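Open day at the Firar egg cooperative
Monday, September 30, 2019

Firar is 25 minutes by bus from the station, and the last stretch is on foot along a gravel road. The cooperative opens its packing house to visitors twice a year, in September and December. I paid nothing to get in, but you have to sign a sheet and put on shoe covers.

Mingxuan Song took our group through. He started with the feed store, where the smell of corn is strong, and then the grading hall. Eggs are weighed one at a time and sent down one of four lanes. The cooperative has 134 member farms, most of them small. The biggest, Kevow, keeps its own hens on two hillsides and sends a truck every morning.

I asked about cracked eggs. They go to a bakery in the next town — at a lower price, but they do get sold.

The candling room was my favorite stop. It is dark and warm and you get to hold an egg up to the lamp yourself. Mine had a large air cell, and Song said it was probably a week old.
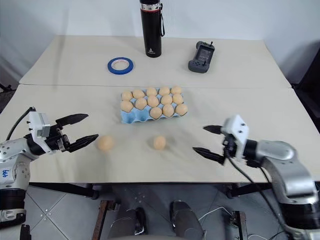
Brown eggs in a light blue tray.

Lunch was in the yard. The omelet with chives was good, the coffee was weak. The shop takes cash only and closes at 3, so go there before the tour if you want to carry anything home. The return bus stops on the far side of the road.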